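Small Terracotta Pots: Frequently Asked Questions
Flurau Garden Supply, Wiltdale

These answers cover unglazed terracotta pots in the small sizes, meaning anything you can pick up in one hand. Larger planters behave differently in frost and under load and have their own page. Updated each August before the spring potting season.

What is terracotta?

Low-fired earthenware clay. The orange colour comes from iron in the clay body. At the temperatures used for garden pots the clay hardens but does not fully close up, so the wall stays porous and takes in water. Ours is fired at just over 1,000 degrees Celsius.

Why do two pots from the same order differ in colour?

Clay varies from one digging to the next, and position in the kiln matters as well. Pots from a single order can range from salmon to brick red. A paler band at the rim is common and has no effect on strength. We do not sort by colour. If you need a matched set, say so in the order notes and we will pick from one carton where stock allows.

Do I need to soak a new pot before planting?

Yes. A dry pot draws water out of the potting mix for the first few waterings, and a small seedling may not cope with that. Stand the pot in a bucket of clean water until it stops giving off bubbles, then let the surface drain. Soaking also clears kiln dust from the pores. For cactus and other succulents you can skip it.

What is the raised collar at the rim for?

It stiffens the opening, where the wall is most likely to crack, and gives you something to grip. On traditional shapes it also stops nested pots from sliding too far into one another. Lift by the collar or from underneath. Do not lift a planted pot by pinching one side of the wall.

How should I store empty pots?

Under cover and dry. There are two workable methods.

Nested: stack the same size only, three high at most, with a strip of newspaper between each pot. Mixed sizes wedge. A wedged pot should be left to dry completely, then turned gently. Do not tap it with a tool.

On the side: lay each pot down on a soft surface with a gap between it and the next. The collar is wider than the base, so a pot lying down will roll in an arc when nudged. A smooth shelf makes this worse.
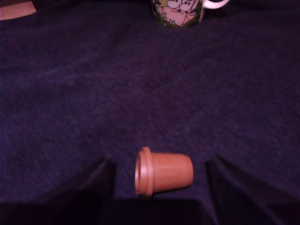
Felt is the lining we recommend for shelves, drawers and work tables. It has enough grip to slow a rolling pot and enough give to protect the outer lip. Dark felt shows clay dust, so brush it off outdoors from time to time. Acrylic felt is adequate and does not attract moths. Wool felt lasts longer. Bubble wrap is fine for transport but traps moisture in long storage, and we have seen mould under it.

Can I leave small pots outside over winter?

It depends on your frosts. Water held in the wall expands as it freezes and takes flakes off the surface, usually starting at the rim. Along most of the coast this is not a concern. On the tablelands, bring small pots in or raise them on feet against a sheltered wall. Empty pots left outside should be turned upside down so they do not fill.

There is a white crust on the outside. Is it harmful?

No. It is mineral salt from tap water and fertiliser, carried through the wall and left behind as the water evaporates. Brush it off dry with a stiff nylon brush. For heavier deposits, soak the pot in one part white vinegar to 17 parts water overnight, scrub, then rinse well. Empty the pot first. Do not use vinegar on a planted pot.

Green growth is algae and means the surface is staying damp. Move the pot to a brighter spot or water less often.

How do I check for cracks?

Hang the dry pot over one finger through the drainage hole and tap the collar with a knuckle. A sound pot rings. A cracked one gives a dull note. If the pot has no drainage hole, stand it on your open palm and tap the same way. Wet pots always sound dull, so the test only works on dry ones.

Can I drill a drainage hole?

Yes, with a masonry bit and no hammer action. Soak the pot first, set it upside down on folded felt or a towel, and start with a small bit before moving up to the final size. Keep the spot wet. Let the drill do the work, and ease off near the end, as most breakages happen when the bit comes through.

Should I paint or seal them?

You can. A sealed pot no longer breathes and needs watering on the same schedule as plastic. Use acrylic paint on a fully dry pot, and seal the inside before painting the outside or moisture will lift the paint. The Eltia range is sold pre-sealed on the inside and can be painted as supplied.

What if my pots arrive broken?

Send a photo of the pot and the carton within three days of delivery. Keep the pieces until we reply. Surface marks, small pits and slight wobble are normal in fired clay and are not treated as faults. A hairline crack through the collar is a fault and we will replace the pot.

Comments

Karim Morsy
The tap test works well. I went through a box from my father's shed and put aside 2 that looked perfectly good but went thud. Would you still use those for dry storage, pegs and labels and so on?

Flurau Garden Supply
Yes, provided they are kept dry and not lifted by the rim.

Ye-rin Shin
On lining shelves: I used offcuts of craft felt, stuck down at the corners only so I can peel it up and shake it. No chipped rims so far. The grey hides the dust better than the navy did.

potsandall
Vinegar left mine a bit patchy. Is that permanent?

Flurau Garden Supply
Usually it evens out after a few waterings. If not, repeat the soak with the whole pot under the liquid.

Related

Choosing saucers for unglazed pots
Large planters: frost, feet and drainage
Joo seed-raising mix: questions and answers
Cleaning and disinfecting used pots
Measuring a pot: rim, base and height

Contact the Wiltdale shop | Delivery and returns | © Flurau Garden Supply | Back to top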